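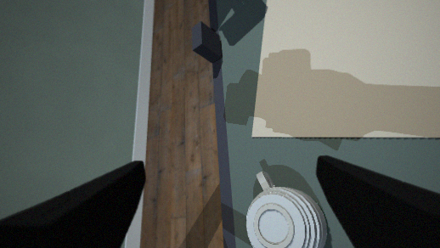
Figure 4.1. Simulated view from the hand, fingers open, with a small dark cube partly over the plank.

Chapter 4: Taking the Controls

By now you've written a few motions the slow way, one waypoint after another, and I'd guess you're a little sick of it. I was! So in this chapter we quit typing and start driving. You'll steer the arm yourself, save what you did, and hand the recording to the learner we build in Chapter 5.

We'll stay in the Grarmont simulator the whole time (crashing there is free, and you will crash). Look at Figure 4.1 again and try to judge how high the fingers are above the table. Tricky, right? I leaned on the shadows for my first week, and I still bumped into things every Tuesday lab.

One warning before you grab the controller. Your wrist doesn't turn 360 degrees, so you'll have to let go, reset your grip, and pick up where you left off. That pause ends up in your recording too, and the learner will happily copy it. Section 4.2 is all about trimming those pauses out, but first let's get your hand and the robot's hand moving the same way.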